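Tissue box cover

A tissue box cover is a case that hides the cardboard carton and keeps its tissues within easy reach – a small kindness in any room. Most are rectangular, with an oval opening on top, and they sit very happily beside a book and a vase of flowers on a side table.

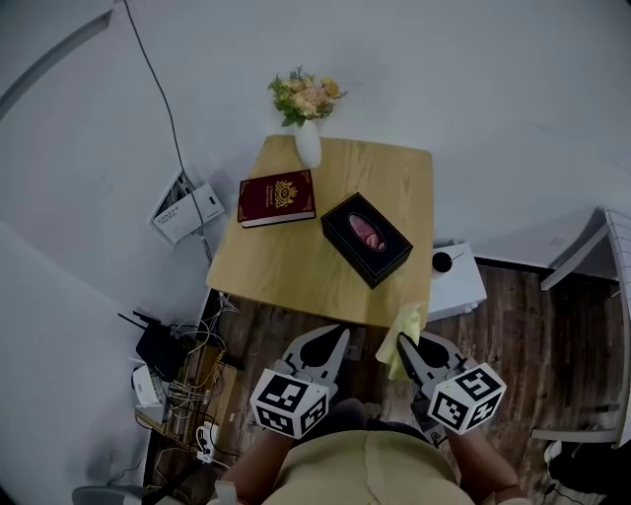
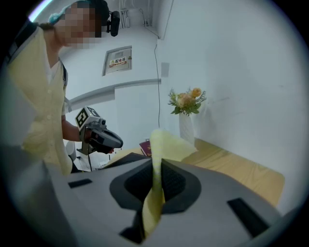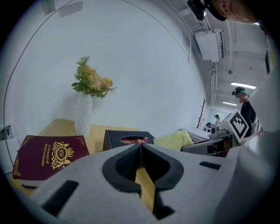

Small wooden table with a vase of flowers.

Filed under: Household > Tabletop

Comments (2)
Yoga Nasution: Mine is 7 years old and still lovely!
manurung37: Do they fit cube cartons?

Last updated April 24, 2020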